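I have spent this weekend teaching a robot to pick up a shoe. My mother asked what I did with my Sunday and I told her laundry.

1/ The job is teleoperation. I hold a controller, the arm copies my hand, the computer writes down everything, and later a model learns to do it without me. I'm training my replacement and it's very bad at shoes.

2/ Most of it happens in simulation. The simulated floor never needs sweeping, which puts it ahead of the floor at Venholm, where our real arm lives.

3/ Target for the shoe task is 4000 demos. I've got 991. Noémie Bouvier looked at the spreadsheet and said "nearly a thousand!" in the voice you'd use on a toddler who has eaten one pea.

4/ Before this we did it by hand. You grab the real arm by the wrist and drag it through the motion while the motors go limp. Lovely data. Terrible for the shoulders. Also the arm weighs more than my dog and is less interested in going where I'd like.

5/ With the remote you lose all feeling. You squeeze and nothing squeezes back. My first 700 tries were either a polite hover above the shoe or something I'd call an assault.

6/ What fixed it was slowing down before the close. Come straight down, fingers open, one on each side. Stop. Look at the wrist view. Then close. If you skip the stop, the model learns to skip the stop, and it does it with so much confidence.

7/ Periklis Lazaridis has a theory that you should also record your sloppy attempts, as long as you recover from them. Show it how to get out of trouble. I have generously supplied him with trouble.

8/ We tried both versions. Clean demos only: great until the shoe is turned a bit, then it pinches the air next to it. Clean plus recoveries: uglier, wanders around, gets the shoe more often. I'm choosing not to take that personally.

9/ Wrist view from the sim. Fingers astride the shoe, stripes and adidas lettering included. I now know the inside of this shoe better than any I own.
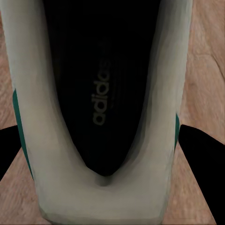

Posted by Judite Prata
2023-10-01

10/ The other thing I'd tell anyone starting: reset your own posture between demos. By demo 30 of a session I drift left, and then the robot drifts left, and then we have a meeting about the robot drifting left.

11/ Next up is 2 shoes at once, as a pair, side by side. Blandine Coste wants it by February – she has drawn a chart. The chart goes up.

12/ Back at it after dinner. If you drive one of these with a better controller than mine, please tell me which. My thumb has started making a noise.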